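# 7. Cables: enrollar, guardar y volver a encontrar

Esta sección se aplica a todos los cables blancos de carga y datos de la vivienda, incluidos los que usted asegura que no son suyos.

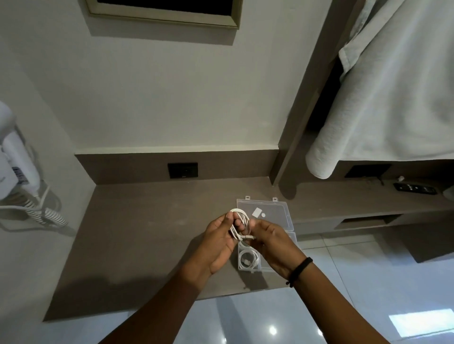
**Equipo de Puesta a Punto · Apartamentos Ernetis**

## 7.1 Antes de empezar

Necesita una caja organizadora de plástico transparente con tapa de bisagra, un trozo de encimera despejado y los cables. El manual anterior pedía también bridas, etiquetas de colores y una rotuladora Keller. La rotuladora se perdió en junio, dentro de un cajón sin rotular, y desde entonces trabajamos sin ella.

Vacíe los cajones de la cocina, la mesilla y el mueble de la entrada. Desenchufe todo cable que siga conectado a la pared sin nada al otro extremo.

> **Precaución:** no guarde cables con la funda abierta, el conector doblado o marcas de calor. Van a la bolsa de reciclaje electrónico. La cinta aislante no cura nada, por mucha fe que se le ponga.

## 7.2 Enrollar el cable

1. Apoye la caja plana en la encimera y abra la tapa del todo, hacia atrás.
2. Estire el cable y sacúdalo un poco. Si tiene nudos, deshágalos ahora; dentro de la caja no mejoran.
3. Sujete un extremo con la mano izquierda y forme vueltas del tamaño de la palma. Deje que el cable caiga como quiera caer. Tiene memoria y es rencoroso.
4. No lo enrolle alrededor de los dedos con fuerza ni lo doble en ángulo junto al conector: por ahí se rompen casi todos.
5. Al llegar al final, sostenga las vueltas con una mano y, con la otra, tome el cable cerca de la clavija. Deje un tramo corto suelto.
6. Pase ese tramo dos veces alrededor del rollo y meta la punta por el centro, sin apretar.
7. Coloque el rollo en el compartimento, con el conector a la vista.

> **Nota:** el conector a la vista permite saber qué cable es sin sacarlo. Parece poca cosa hasta que llega un huésped a medianoche con el teléfono al dos por ciento – y siempre llega.

## 7.3 Las piezas pequeñas

Los adaptadores, tapas y demás piezas blancas de identidad dudosa se apartan mientras se enrollan los cables. La tapa abierta sirve de bandeja. Acuérdese de retirarlas antes de cerrar; Talha Awan, que redactó la primera versión de esta guía, cerró una vez la caja con todo encima y dedicó la tarde a mirar debajo de la nevera.

- Si reconoce la pieza, guárdela junto a su cable.
- Si no la reconoce, métala en el sobre Ghauri (el marrón, en el armario de la entrada).
- Si lleva más de un año en el sobre, despídase de ella.

## 7.4 Cerrar y colocar

1. Compruebe que ningún cable asoma por el borde.
2. Baje la tapa hasta que encaje. Si hay que apoyar el codo, sobran cables.
3. Lleve la caja al primer cajón, a la izquierda. No la deje sobre la encimera: en dos días tendrá encima el correo, unas llaves y un plátano.

En los apartamentos del edificio Skaltthorpe el primer cajón mide 900 mm de ancho y la caja cabe sin problemas. También caben otras muchas cosas. Resista.

> **Precaución:** los mandos a distancia no son cables y no se guardan en esta caja. Tienen su sitio junto al televisor, según la sección 12, que es la más consultada y la menos obedecida.

## 7.5 Problemas frecuentes

**El rollo se abre solo.** Las vueltas son demasiado grandes o la punta no ha pasado por el centro. Repita desde el paso 3.

**La tapa no cierra.** Busque un conector de pie. Túmbelo.

**Hay dos cables iguales y uno no carga.** Pruebe los dos con el mismo cargador y el mismo teléfono. Recicle el que falla en ese momento, sin soltarlo, porque si lo deja en la encimera volverá a la caja por sus propios medios.

**Falta un cable.** Mire en el enchufe de al lado de la cama. Si tampoco está, anote la falta en la hoja de salida y tome otro del almacén.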